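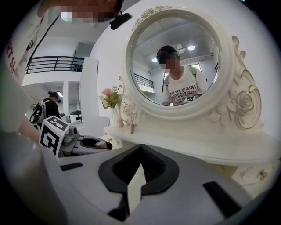

3.2 Letting the Lavender Dry

We came to think of drying as the part of soap and sachet making where people most want to hurry, and so it got a section of its own in our study. Dineo Magagula, who ran the craft evenings at the Vallen center all through February, asked each household to hang 6 small bunches upside down in a closet or pantry, tied with plain kitchen string, and to write down how the stems felt each morning before breakfast. Most of them kept at it faithfully (one family even wrote down the dog's opinion!), and we are very grateful for those notebooks.

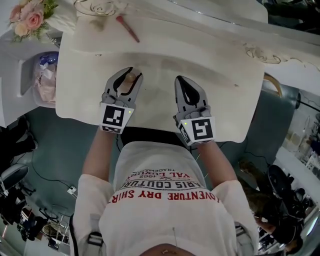
The notebooks also showed us how much the room itself matters. Bunches hung in the older Hennessy apartments, where the kitchens stay steamy, took around 60 hours longer to turn crisp than those in the drier houses up the hill. Figure 4 plots the difference for all 2,907 morning entries, with the kitchens and the closets drawn as separate lines.

Figure 4. Stem crispness by morning, as scored by the households, for kitchens (solid line) and closets (dashed line).

We would gently suggest, then, that anyone making sachets as gifts start a good while earlier than seems necessary, and keep the bunches well away from the stove.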